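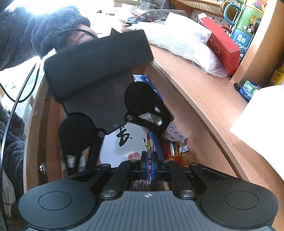 Figure 7. Dark gray plate with foam block attached.

Section 4. Setting Up Race Timing at the Birkanport Circuit

This section applies to club officials who operate the Junier timing system at sanctioned race meetings. It replaces the version issued in December.

4.1 Before the meeting

1. Confirm that the entry list has been closed and approved by the Clerk of the Course.
2. Switch on the timing computer in the control room and log in with the officials' account.
3. Select New Meeting, then choose the track layout. The full Birkanport layout measures 1,858 meters. The Kutach layout omits the back loop and must be selected separately.
4. Import the entry list. Check each race number against its transponder number.

Note: Two drivers may not share a transponder within the same class, even if they are entered in different heats.

4.2 Testing the loop

1. Request permission from race control before entering the track.
2. Carry a charged transponder across the start/finish line at walking pace.
3. Check that one passing is shown on the timing screen.
4. Repeat the test until 3 consecutive passings have been recorded.

Caution: Do not cross the track while the pit exit light is green.

If a passing is missed, check the loop connection at the decoder and repeat the test. Do not raise the decoder sensitivity above the club setting.

4.3 During a session

1. Open the session when the karts leave the assembly area.
2. Start the race clock on the starter's signal.
3. Enter penalties only when a signed slip has been received from the stewards.
4. When the leader takes the checkered flag, select Finish. Keep the session open until all karts have returned to the pit lane.

Note: A kart marked Won on the screen remains provisional until the results have been signed.

4.4 Publishing results

Print the provisional results and record the time of posting on the sheet. Final results may be released once the protest period has ended. Save a backup copy before closing the meeting file.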